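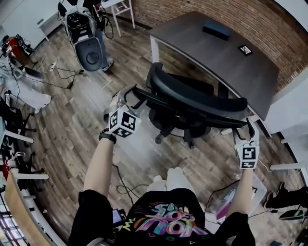
Invoicing for customer-supplied seat covers on a limousine conversion

Posted in Shop Management – Coachbuilders and Upfitters

Stolero Coach
Our company converts vans and stretches sedans for livery operators. A fleet client has asked us to install seat covers that it purchased directly from another supplier. The work order covers 16 seats. Our standard agreement provides a warranty on both materials and labor, and it does not mention parts furnished by the customer. We would appreciate guidance on two matters. First, should the labor rate differ from our regular rate? Second, how should the warranty be worded so that the client understands what is and is not covered before delivery in December?

Kontogiannis Upfitting
It is our practice to charge the regular labor rate and to add a handling fee of $200 per vehicle for customer-furnished parts. The fee pays for inspection and storage. The warranty is limited to workmanship for 12 months, and the client must sign a separate page to that effect. Please inspect every cover on arrival and report defects in writing before any installation begins. We once accepted a shipment without inspection and were held responsible for torn stitching on two benches.
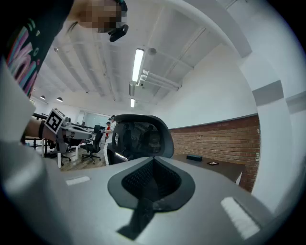 Office seating, main room

You should also state who pays for removal and reinstallation if a cover fails later. Our form assigns that cost to the client – including freight.

Grultier
Just decline the job. Customer parts are always trouble.

Stedach Livery Services
Declining is not always practical when the client operates a large fleet. Speaking as an operator, we have no objection to a handling fee provided it appears on the original quotation. We do object to finding it on the final invoice. Your insurance agent should also review the wording, as some shop policies treat furnished parts differently. Requirements vary by state, and the advice given above may need to be adjusted.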